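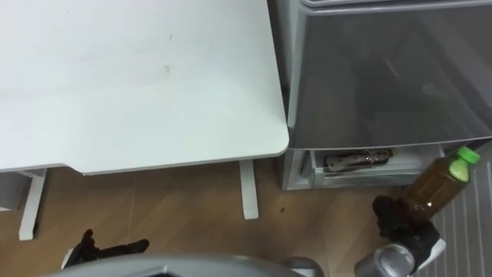 Domnica Preda wrote that her son reads willingly at breakfast and refuses at bedtime, and asked whether the hour should be changed. Families are advised to follow the child's own time of day and to keep each session to 14 minutes in the first month.
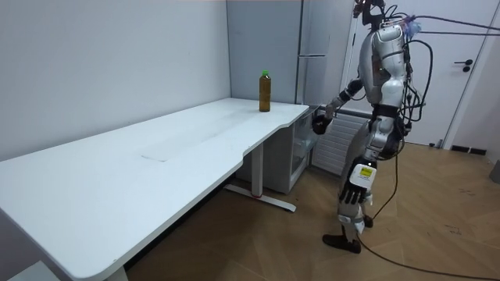
DRETBY, October. Parents should keep 2 books within the child's reach and exchange them every Tuesday. Finished books may be reread as often as the child wishes.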